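# Wrist marker drops out when several people record in one room

Posted by **Brukura**, Tuesday

We collect demonstrations with hand-held grippers and train a policy on the recorded trajectories. With one operator in the room, the gripper pose is clean. With several working at once, the success rate of the trained policy falls, on the same task and the same number of episodes. Of 2711 episodes recorded in March, 246 have a pose jump larger than 7 cm between consecutive samples. Filtering these out helps only a little. Is the cause people moving through the view, or the marker on the gripper?

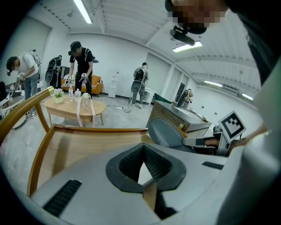 *Gripper with the square marker upright beside the handle; other operators behind the coffee table.*

Each operator works on a separate task. Marker size and calibration are the same on all units.

---

**Yaroslav Semeniuk**

Separate the two causes before filtering anything. Take the episodes with jumps and plot the marker detection score against the number of feature matches on static background. If the matches fall first, moving people are the problem, and you should mask them before the pose estimate. If the score falls first, look at marker angle and blur.

We ran this comparison at Brenberg. Masking people removed most of the large jumps. It did nothing for slow drift, which needed a loop closure at the end of each episode. Record a control set too: same task, same operator, room otherwise clear. Without it you can't say the fall in success rate comes from pose error at all. Operators may simply move differently when others are near.

---

**Stundier**

Check for duplicate marker IDs. We had 2 grippers printed with the same one.

---

**Avotiņš**

Agree with the control set. 7 cm is a very loose threshold, by the way. Smaller jumps will pass it and still spoil a grasp.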